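중고거래 사기 당했는데 재판이 열린대요. 배상명령이라는 거 신청해 보신 분 계신가요?

Aiman Hartono

안녕하세요, 가입만 해 두고 눈팅만 하다가 처음 글 써 봅니다. 글이 좀 길어질 것 같아요.

작년에 Hakari라는 중고거래 앱에서 캠핑용 냉장고를 사려다가 돈만 보내고 물건을 못 받았습니다. 판매자가 처음엔 택배가 밀렸다, 다음엔 가족이 입원했다, 그다음엔 아예 답이 없더라고요. 프로필에 거래 후기도 꽤 많아서 의심을 안 했거든요. 나중에 검색해 보니 같은 계좌로 당한 사람들이 단톡방까지 만들어 놨고, 저도 거기 들어가서 다들 하는 대로 대화 캡처랑 이체확인증 뽑아서 경찰서에 진정서 넣었어요.

그러고는 거의 잊고 살았습니다. 담당 수사관님이 한 번 바뀌었다는 연락, 다른 경찰서로 이송됐다는 연락, 검찰로 송치됐다는 문자, 이렇게 띄엄띄엄 왔어요. 그러다 이번 달에 검찰에서 피고인을 기소했다는 통지가 왔고 거기에 법원 이름이랑 사건번호가 적혀 있더라고요. 피고인이 두 명이에요. 한 명은 제가 돈을 보낸 계좌 주인이고 다른 한 명은 이름을 처음 들어 봅니다.

단톡방에서는 누구는 배상명령 신청하면 공짜로 판결문 같은 게 나오니까 무조건 하라고 하고, 누구는 그거 해 봤자 돈 없는 사람한테는 종이 쪼가리라고 합니다. 변호사를 쓰자니 피해 금액보다 상담비가 더 나올 판이고요 ㅠㅠ

제가 궁금한 건 이거예요. 법률 용어를 잘 모르는 사람이 혼자서 쓸 수 있는 서류인지, 피고인이 여럿이면 누구 이름을 적어야 하는지, 신청하면 제가 법정에 나가야 하는지. 피고인 얼굴을 마주 보는 건 좀 무섭거든요. 그리고 피고인 쪽에서 합의하자고 연락이 오면 어떻게 하는 게 좋은지도 알고 싶어요. 경험담이면 뭐든 좋습니다!
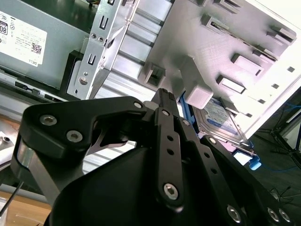 열려 있는 데스크톱 본체 안쪽

덧붙임: 저는 합의 연락은 아직 받은 적 없고, 돈은 한 푼도 못 돌려받았습니다. 기일은 5월로 잡혀 있는데 그게 첫 공판인 것 같아요.

Aníbal Henao

무조건 하세요. 안 하면 손해임. 저는 Zorkanura에서 신발 사기당하고 신청했는데 판결 날 때 같이 나왔어요. 서류는 별거 없었고 우편으로 보냈습니다. 돈은... 아직 못 받았지만 그래도 속은 시원합니다. 피고인이 다른 피해자도 많아서 실형 나왔고요. 힘내세요.

Hedvika Vondráček

저도 비슷한 일을 겪었고, 그때 여기저기 물어보면서 배운 게 있어서 길게 적어 볼게요. 변호사는 아니니까 마지막 확인은 법원이나 법률구조공단에 꼭 해 보세요.

일단 배상명령은 형사재판을 하는 법원에 "이 사기 때문에 제가 잃은 돈을 물어 주라고 명령해 주세요" 하고 신청하는 제도예요. 따로 민사소송을 걸지 않아도 되고 인지대도 안 들어요. 사기죄는 대상에 들어가니까 그 부분은 걱정 안 하셔도 됩니다. 저는 법원 홈페이지 양식모음에서 배상명령신청서를 내려받아서 집에서 썼어요. 사건번호, 피고인 이름, 제 이름이랑 주소, 배상받을 금액, 그리고 어떻게 피해를 봤는지 쓰는 칸이 있습니다. 문장을 멋있게 쓸 필요 하나도 없어요. 언제 어떤 앱에서 무슨 물건을 사기로 하고 어느 계좌로 얼마를 보냈는데 물건이 안 왔다, 이 정도면 충분했어요. 증거는 이체확인증이 제일 중요하고 대화 캡처는 날짜가 보이게 뽑으시면 됩니다.

피고인이 여럿일 때가 좀 헷갈리는데요, 통지서에 적힌 사람들이 전부 질문자님 사건으로 기소된 건지부터 보셔야 해요. 사건이 여러 개 합쳐져 있으면 그중 한 명은 다른 피해자 건으로만 기소됐을 수도 있거든요. 저는 법원 형사과 담당 재판부에 전화해서 피해자인데 공소장에 제 부분이 누구 이름으로 되어 있는지 확인하고 싶다고 했더니, 열람·복사 신청을 하라고 안내해 주셨어요. 허가가 나야 볼 수 있는 거라 며칠 기다렸습니다. 두 사람이 같이 저지른 걸로 되어 있으면 두 사람 다 상대방으로 적을 수 있고, 신청서 부본은 상대방 수에 맞춰서 내면 돼요. 그러니까 원본 말고 부본 두 부를 더 준비하시는 거죠. 저는 이걸 몰라서 한 부만 냈다가 보정하라는 전화를 받았어요 ㅎㅎ

금액 칸은 욕심내지 마세요. 저는 처음에 경찰서 왔다 갔다 한 교통비에 스트레스받은 값까지 적고 싶었는데(진짜 그러고 싶었어요!) 공단 상담하시는 분이 말리셨어요. 범죄로 바로 생긴 손해, 그러니까 보낸 돈이 기본이고, 금액이나 책임 범위가 불분명하면 법원이 각하할 수 있다고요. 각하되면 거기에 불복할 수가 없고 같은 배상신청을 또 낼 수도 없어요. 민사소송은 여전히 할 수 있고요.

법정 출석은, 저는 안 갔습니다. 신청인한테 공판기일을 알려 주기는 하는데 안 나가도 진행이 되더라고요. 제 친구는 궁금하다고 방청석에 앉아 있었는데 판사님이 신청인 왔냐고 물어보고 금액만 확인하셨대요. 증인으로 소환되는 건 다른 문제니까 그런 소환장이 오면 그건 무시하시면 안 돼요.

합의 연락은 보통 변호인이나 가족 쪽에서 와요. 피해자 연락처를 함부로 넘기지 않으니까 법원이나 검찰에서 "알려 줘도 되겠냐"고 먼저 물어보는 경우가 많고, 싫으면 싫다고 하셔도 됩니다. 저는 전화번호 말고 이메일만 알려 드렸어요. 돈이 실제로 들어오기 전에는 합의서나 처벌불원서에 절대 서명하지 마세요. 나눠서 갚겠다는 사람이 제일 조심해야 할 사람이에요. 첫 달만 보내고 끊기는 얘기를 단톡방에서 너무 많이 봤습니다. 일부라도 받으셨으면 신청 금액에서 그만큼 빼야 하니까 법원에도 알려 주시고요.

저는 신청하고 약 3개월 뒤에 판결이 났고, 배상명령도 인용됐어요. 그걸로 나중에 통장 압류를 걸어 봤는데 잔액이 거의 없어서 조금밖에 못 건졌지만, 그래도 없는 것보다는 훨씬 나았어요. 압류할 때는 신청비가 따로 드니까 그건 금액 보고 결정하세요.

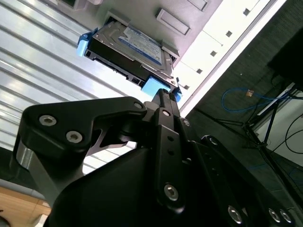
배상명령 신청은 언제까지 할 수 있나요?

1심이나 2심 재판의 변론이 종결될 때까지 할 수 있습니다. 자백하는 사건은 첫 기일에 바로 변론이 끝나기도 하니까 기일 전에 접수해 두는 편이 안전합니다.

Setsuko Takagi

위에 Hedvika 님이 잘 써 주셔서 저는 조금만 보탤게요. 저는 반대로 각하된 쪽이에요. 제 사건은 Lilarum 상품권 공동구매였는데, 중간에 환불을 일부 받았다가 다시 넣었다가 해서 얼마를 잃었는지 계산이 복잡했어요. 피고인도 금액을 다퉜고요. 판결문에 배상책임의 범위가 명백하지 않다고 적혀 있더라고요. 처음엔 엄청 속상했죠.

그런데 그걸로 끝이 아니라서, 저는 형사판결문을 발급받아 가지고 소액사건으로 민사를 걸었어요. 유죄 판결이 있으니까 사기당했다는 걸 설명하는 건 훨씬 수월했고, 금액은 제가 엑셀로 표를 만들어서 냈습니다. 불법행위 손해배상은 손해랑 가해자를 안 날부터 3년이 지나면 시효가 문제 될 수 있으니까, 형사재판이 길어진다 싶으면 달력에 적어 두세요. 저는 형사 쪽이 끝나기만 기다리다가 꽤 아슬아슬했어요.

그리고 주소 바뀌면 법원에 꼭 신고하세요. 저는 이사하고 깜빡해서 서류가 예전 집으로 갔고, 새로 들어오신 분이 친절하게 전화를 주셔서 겨우 받았습니다. 질문자님은 냉장고 하나 값으로 딱 떨어지는 금액이니까 저보다는 훨씬 간단할 거예요!

Aiman Hartono

와, 이렇게 자세히 써 주실 줄 몰랐어요. 다들 감사합니다. 오늘 오후에 재판부에 전화해 봤는데 열람 신청부터 하라고 하셔서 양식 받아 놨어요. 부본 얘기 못 봤으면 저도 한 부만 들고 갈 뻔했네요. 이체확인증은 은행 앱에서 다시 뽑았고, 대화 캡처는 날짜 나오게 정리하는 중입니다. 단톡방에도 이 글 링크 올려 둘게요.

문의: 운영자에게 쪽지 보내기 | 이용약관 | 개인정보처리방침 | © Nogueira 생활법률 게시판. 게시물의 저작권은 작성자에게 있습니다. | 맨 위로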